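Retention of paper site records after scanning
Dokthorpe Records Forum > Storage and Disposal 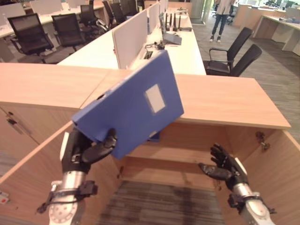 kerbline_9
How long do we have to keep paper calibration sheets once they've been scanned?
Keep them until the scan has been checked against the original and the retention period in your schedule allows disposal.

That pair is the whole entry in our office guide, and I don't find it enough. We have 3635 sheets from the Fokthorpe depot, scanned in February. Does "checked" mean every sheet or a sample?

tallowbox
Depends on your schedule. Ours at Unari says every sheet for anything signed by hand, and a sample for printed output. Calibration sheets usually carry a signature, so I'd treat them as the first type.

mirrin44
Disagree. A full check at that volume is poor use of labour. Draw a sample from each batch, set a reject limit, and rescan the whole batch if it goes over. We allow 2 faults per batch. Skewed pages don't count if all the figures are legible.

tallowbox
A sample tells you the fault rate. It doesn't tell you which sheet is missing its back page. If the original is pulped, that reading is gone.

mirrin44
Page counts catch missing backs. Run the count against the batch header before anyone looks at an image.

kerbline_9
Our batch headers were typed after scanning, so they just repeat the scanner's count.

mirrin44
Then they're no use as a control. Recount the paper by hand, at least for the double-sided forms.

pell_grey
Check the resolution too. Kurup exports at a low setting by default and pencil entries drop out. We had to rescan 9 boxes. Colour mode helped with the faint ones, greyscale didn't.

kerbline_9
Ours are Kurup exports. Some pencil in the margins. I'll recount the double-sided forms, check all the signed sheets and sample the rest. Nothing goes to pulp before 8th October.

tallowbox
Log the check itself, with batch number and initials. Ours stays on file for 3 years after disposal.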